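Friday, December 28, 2018

Robot picking at Netton: notes at the end of the year

The Calby cell has been on the sample bench since the start of the autumn and I have been asked several times what it does to the working day. I look after the packing line at Netton. My notes follow, in no great order.

Before the cell, each shift put 3 people on small-item picking. Items came down in totes, were checked against the Cocco list and went into baskets by hand. Now one person stays on the bench and the other two have moved to goods-in, which was short of hands anyway. Pay grades did not change. The rota did, and that caused more argument than the robot. 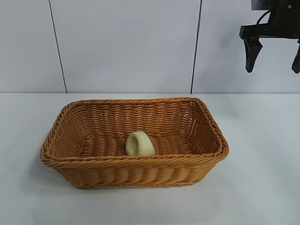
Soft items remain the difficult class. They deform under the fingers, so the grip width stored in Gurkix is only a starting value, and whoever is on the bench ends up adjusting it. We keep a paper log of the changes next to the screen. It had roughly 80 entries by the middle of this month, most of them for foam and cloth. Rigid cartons hardly appear.

The job itself has altered. A picker used to be judged on lines per hour. The bench operator is judged on stoppages, and a stoppage is often caused by something upstream: a wrong label, a tote put in backwards. Two of our people like this and one has asked to go back to hand picking, which we have agreed to. I would count that as a fair result for a first term.
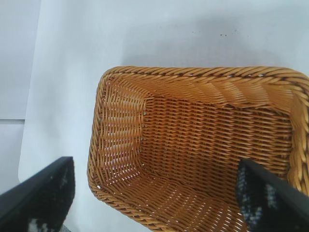

Woven baskets were kept because the shop side wants them. They are not ideal for the vision software. The weave gives a busy background and the braided rim varies a little from one to the next, so release height is set with a margin of 7 mm above the rim. A plain plastic bin would need less. I have raised it and been told no.

Training takes 2 days at present. The first covers the safety stop, the guard and restarting after a fault. The second is spent on grip settings and the log. In January we add a half day on Gurkix for the night shift, who have so far had to ring the day shift when a profile goes missing. Cable checks move to Monday mornings from then as well.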